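Monday, February 5, 2018

Dye fastness, second round. Went back over the indigo and madder swatches this morning. Woo-jin thinks the soy milk pretreatment is making the madder hold better. I am not convinced. We changed the soy milk and the mordant supplier in the same week, so whatever we are seeing could be either one, or just the water. The tap here has been odd for a while.

Sarisance sent over their sheet on the "cold fix" powder. It claims 100 washes with no visible loss. No visible loss to whom, under what lamp, at what temperature? The sheet doesn't say. I wrote to ask and got the same sheet back with a nicer cover page.

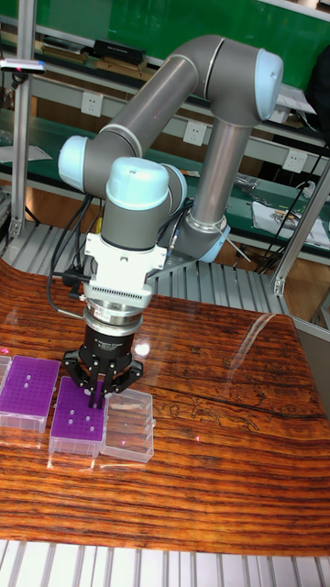
Sorting the madder extracts by strength took up most of the time before lunch. The labels from last May have faded badly (the ink is less lightfast than the dye, make of that what you will) and I had to guess at two of them from the handwriting. I want the strengths color-coded from now on, one rack per strength. Purple, like the tube rack on the wooden table, can be the strong extract, and the rest can be argued over. Nosipho wants numbers too. Fine, both.

Dyed 24 swatches after that, Heinonen wool, 200 ml bath each, same pot. Half with soy milk, half plain. Wool probably doesn't need the soy milk at all – it is a cellulose trick – but Woo-jin wants it ruled out and I would sooner have a dull result than another month of talking about it.

Uptake looked even across the lot while wet. That means nothing. Wet madder always looks wonderful.

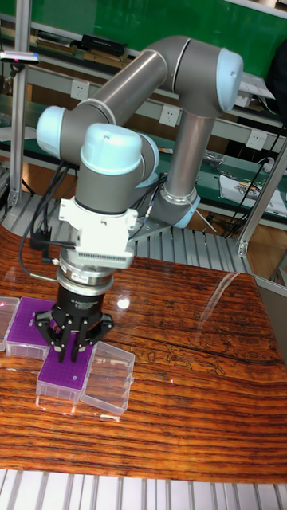

The plain swatches go on the left side of the drying line and the soy ones on the right, and please leave them there. Last time someone tidied and we lost track of four.

Nosipho pointed out that the Derkedora paper everyone quotes for the soy effect used cotton, one dye lot and no control without mordant. I reread it tonight and she is right. The graph is pretty. The error bars are missing.

To do:
Cotton set, same split, new mordant only
Cotton set, old mordant, if the Gesten jar still has enough in it
Ask what lamp Sarisance used, again
Test the tap water pH before and after the weekend
Cover half of each swatch with card and tape to the south window

No wash test until they have dried for a full week.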